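Juswood open day: a Sunday among the planks

I had wanted to see the Juswood sawmill for years, so when the June open day came up I was at the gate before they had even put the sign out. What a place! You smell it from the parking lot – resin and warm dust, with a little coffee from the stand by the office.

Our guide was Senyo Ametepe, who started on the sorting line and now runs the drying kilns. He took 7 of us through the log yard first, where the trunks lie under sprinklers all summer, and then up the metal stairs to watch the big band saw. It was so loud we had to read his lips, and I loved every second of it.

After that came the grading room, my favorite stop. Marleny Giraldo let us try sorting boards by grain, and I got most of mine wrong. She can tell which hillside a board grew on (or she says she can, and I believe her).

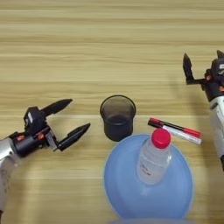 How long does a board stay in the kiln? It depends on the thickness and the species, but the oak they were drying that day gets 66 days, after a long rest outdoors under a roof.

Lunch was bean stew at long tables, and then I went back for the offcut sale. They had 2,000 pieces laid out by size, and I came home with a slab of ash far too heavy for my bike – Kofi Osei from the Kyei woodturning club kindly drove it to the station for me. The kiln tour fills up first, so put your name down at the office when you arrive. Bring earplugs too, the ones at the door ran out before noon.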